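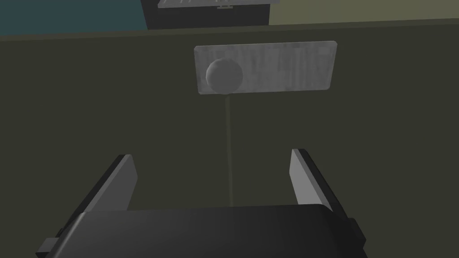

# Handstead Recipe Cards

We use cookies to improve your experience on this site. Accept | Manage settings

Handstead is a set of 300 home recipes typed up from handwritten cards. Most are for baked goods and preserves. The text is plain UTF-8, one file per recipe.

## Contents

- `cards/` – the recipes, with spelling left as written
- `clean/` – the same recipes with spelling fixed and units spelled out
- `index.csv` – title, category, yield and source box

There are 16 categories. A recipe can belong to two of them, so a fruit bread may show up under both bread and fruit.

## Sources

The cards came from two boxes, Pladach and Marinho. The Marinho cards are mostly jams and pickles. Many of them give no oven setting or cooking time, and those fields are blank in the index.

## Known problems

- "Cup" is not always a standard cup. Some Pladach cards mean a teacup.
- Stains hid a few amounts. These are marked `[?]`.
- Canning times are old and have not been checked. Do not use them for food safety advice.

## Changes

The October update fixed the sort order and merged duplicate pie crusts. Older copies used the name Grorevier – the files are the same apart from those fixes.

## License

Free to use and share with credit to Handstead.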